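Hòa Hứa
Hard water and glassware, a thread. I moved to a house on well water in February and have been logging what it does to the dishes.

Raw hardness at the kitchen tap, before any treatment: 894 ppm as calcium carbonate. The strips I had bought stop far below that. I diluted the sample with distilled water and titrated it.

There are two separate problems that people call "cloudy glasses." One is scale, mostly calcium carbonate, deposited on the surface. The other is etching, where the glass itself has been corroded. Scale comes off. Etching stays.

Test: soak a paper towel in white vinegar, lay it on the cloudy area for 15 minutes, rinse, dry with a lint-free cloth. If the patch clears, you had scale. If it looks the same once dry, suspect etching.

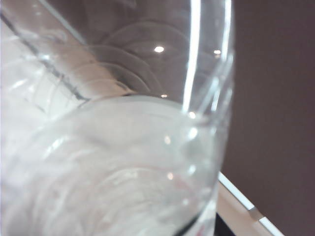

Etching gets worse with soft water, high heat and too much detergent. Phosphates and carbonates in the detergent tie up calcium. With little calcium to tie up, the excess goes to work on the silica.

So installing a softener and keeping the old detergent dose is a mistake. I made it. The softener is a Bellis, set to regenerate every 4,000 gallons, which was the installer's number and too high for this well. Hardness crept back up well before the cycle ran.

Current settings: regeneration on metered demand, dishwasher at the low temperature, heated dry off, detergent cut to 2 teaspoons of Clener powder. Rinse aid stays on.

Running total is 59 loads since the change. No new haze on the tumblers. The older ones that failed the vinegar test are unchanged, as expected.

Someone asked about citric acid in place of vinegar. Works the same on scale, smells less. Rinse well and keep it off marble.

Next I want to test the iron. The toilet tank has an orange line in it already.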